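Graziella Morelli
February

4.2 What Counts as a Grasp

Most of the arguments in our lab have been about words. Before we wrote any rules, two people could look at the same simulated episode and one would call it a success while the other called it a lucky nudge. Both would then defend their position through lunch. The annotation guide in this section exists mainly so that lunch can be about something else.

The guide covers kitchen-counter tasks in the Celwood simulator, with two arms and a fixed view of the workspace. It began as a single page borrowed from the Meng protocol, which was written for bin picking and has nothing to say about a cutting board. By the time we had labeled 190 episodes, our page had grown to 5, and two of those were about fingers.

The first rule is that contact may not be inferred from overlap. A finger that hides part of an object in the view may be touching it, or may be well in front of it, and an annotator's confidence on this point is a poor guide to which. Labels of "contact" must come from the simulator's contact log. Where the log is missing, the label is "near," however much it pains the annotator to write it. Figure 3 is the case we now use in training. New annotators tend to write "grasped" within seconds, and the discussion that follows takes up most of the morning.
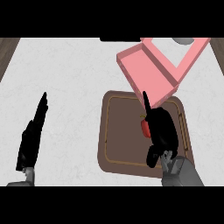 Figure 3. Simulated countertop task. The fingers of the right gripper partly hide the red fruit on the cutting board. From the view alone, the correct label is "near."

The second rule concerns the idle arm. In one-handed stretches of a task, the other gripper still has a pose, and that pose still has to be recorded. Early annotators skipped it on the grounds that it was not doing anything. This is a fair description of the arm and a bad way to keep records — a parked hand is an obstacle, and a planner trained on labels that leave it out will treat the space as free.

The third rule is about containers. A box with a hinged lid is labeled as two parts, base and lid, each with its own state. "Open" by itself is not accepted. The Judarport set used a single open/closed flag, and when we relabeled 50 of its episodes under our scheme, the annotators spent more time on lids than on everything else put together.

The fourth rule is short. Objects are named by their asset name in the scene file, never by appearance. A small red fruit can be an apple to one annotator and a tomato to the next, and we have the message thread to prove it.

We do not claim that the guide is complete. It was tested on around 1,000 episodes, all of them on countertops, and the Gurine shelf tasks will certainly break the second rule, where a parked arm can sit behind a panel and out of view. For now such cases are marked "unseen" and set aside for a second annotator, who so far has mostly agreed that they are unseen.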